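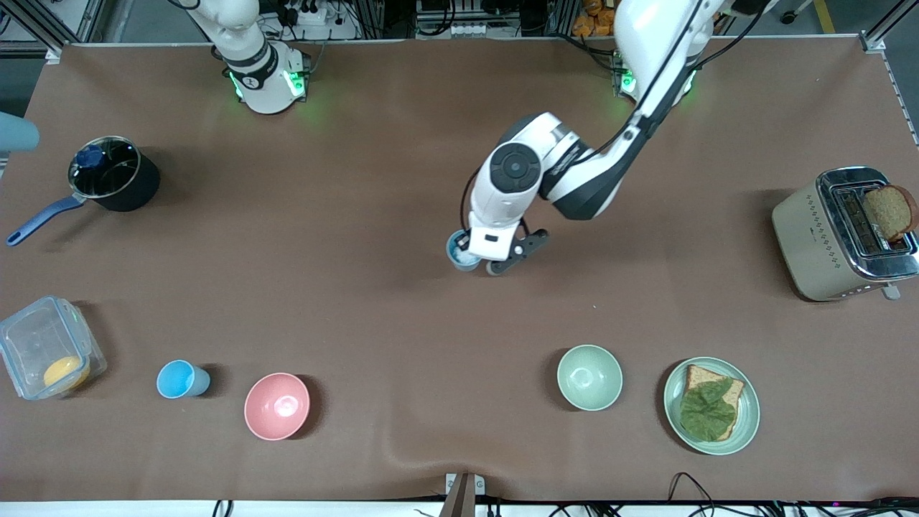
Breakfast table, left arm holding the light-blue cup just above the mat.

Support > Nestbridge kitchen bench > Open tickets > Cup handling

Last updated: July 16, 2019

Ticket: Left arm grips the cup too hard, then loses it on the way down
Status: Open, workaround in place
Site: Kwok Street
Equipment: Flemitz two-arm bench, Plillel control software

Reported problem

The bench is being tried out on clearing and relaying a breakfast table. It does well enough with bowls and plates. With the light plastic cups it is unreliable. The left arm picks a cup up, carries it, and then one of two things happens on release. Either the cup sticks to one finger and tips as the gripper opens, or it is let go too high and lands on its side. When it tips, whatever is in it goes on the mat and the run has to be stopped.

We also want an answer to a wider question. The site has to say by the end of the trial whether this bench could do a morning table without a person standing next to it. At the moment we would say no, and the cups are the main reason.

Steps to reproduce

Load the breakfast layout. Put a cup in the middle of the mat and set the task to "lift and place". Leave the grip at the default. The fault shows up sooner with something in the cup than with an empty one.

Log

Entry 1. Ran 100 lifts with the default settings, left arm only. 48 ended with the cup upright where it should be. Most of the rest were tips on release. In a few the arm never closed on the cup at all and carried on as if it had, which needs its own ticket.

Entry 2. Support asked us to wipe the finger pads and repeat. Wiped with a damp cloth and dried. No difference worth recording.

Entry 3. Support asked for the grip force. It was at 800 on the Plillel scale, the value left over from the pan lid test in May. That is far too high for a thin cup. You can see the wall of the cup bend in when the fingers close, and it springs back when they open. We think this is what throws it sideways.

Entry 4. Dropped the grip to 40. Tipping on release nearly stopped. The new problem is slipping: a part-full cup now turns slowly between the fingers while it is carried, and arrives leaning. An empty one is fine.

Entry 5. Tried a slower carry at the same grip. Better, but it takes so long that a person would have laid the whole table in the meantime. The operator's note for this run says "works, would not wait for it at home".

Entry 6. Swapped the job to the right arm with the same settings. Same slipping, so we do not think it is a worn part on the left.

Entry 7. Support asked whether other items are affected. Answers as follows.
Bowls: picked up by the rim, no trouble.
Plate with the bread and lettuce on it: fine if it is moved level. The lettuce slid off once when the arm stopped short.
Bread in the toaster: it can take a slice out when the slice stands well clear of the slot. It cannot manage a short slice, and we have not let it try the lever with the toaster plugged in.
Food container: it can push it about but cannot open the clips. Not expected to at this stage.
Saucepan: moved empty, by the handle, lid off. No faults.

Entry 8. Support's view is that one fixed grip value will not cover both full and empty cups, and that the software should set it from the weight felt just after the lift. There is a setting for this, but it is switched off in our version. We have asked for the update.

Workaround until the update is in

Keep the grip at 40. Only give the bench empty cups and fill them after they have been placed. Stay within reach of the stop button while any cup is in the air. Do not go back to the old grip value for cups, even for a quick check, and set it by hand again after a restart as it does not save.

Effect on the trial

The table can be cleared and laid with a person watching. It should be put down as "with supervision" on the trial form, and drinks should be left off the list of jobs it can do. The shop floor team at Kwok Street want to use the same arms for sorting small parts into trays. They should wait for this ticket to close if any of their parts are soft or thin-walled. Solid parts are not affected as far as we know.

Next action

With support: send the update and say which scale the new grip value uses.
With site: repeat Entry 1 after the update, first with empty cups, then part full, and add the results to this ticket.

Contact the Nestbridge bench desk | © 2019 Nestbridge | Back to top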